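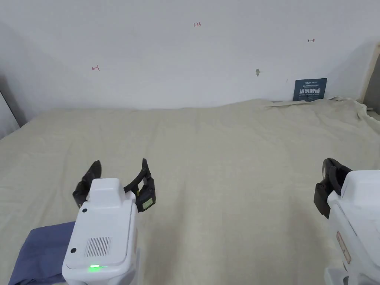 Two hand-held grippers over a cloth. The left one has its fingers wide open.

How do you test a robot's fingers?

Put a sock on the table and pick it up. Easy! Your hand did many small jobs and you did not have to think about them. For a robot, cloth is one of the hardest things to hold. A block keeps its shape. A cloth changes shape every time you touch it.

The part that does the holding is called a gripper. The grippers in our photo have a white body and black fingers. They are hand-held, so a person can carry them and move them over the table like a pair of big tongs. On the back of the left one you can find a small green light, just under the slots of the vent. Can you also find the blue cloth?

At the Oldale workshop, Ratree Chaiyaporn compares two kinds of finger tips. One kind is called Birska and is soft. The other is called Hirnero and is harder, with a thin end. She wants to know which kind is better for folding a towel.

To be fair, the test must be the same for both. The same towel, the same table, the same start. Each kind of tip gets 129 tries. If one kind had a thick towel and the other a thin one, we could not say which tip did the better work.

Here are her results from 2/13/20. The soft tips picked up the towel 117 times. The hard tips did it only 43 times on the flat part, where there is nothing to pinch. But on the edge of the towel Ratree liked the hard tips more, for they can slide under it.

So which one is the winner? Her colleague Vichien Ruangrit says it depends on the job, and he would like to try a tip that is soft on one side and hard on the other.

Try it at home

You need a tea towel, a pair of kitchen tongs and two clothes pegs. Lay the towel flat and lift it by the middle with the tongs. Then try the corner. Now do the same with a peg in each hand. Write down every try, also the bad ones, and ask a friend to do the test after you.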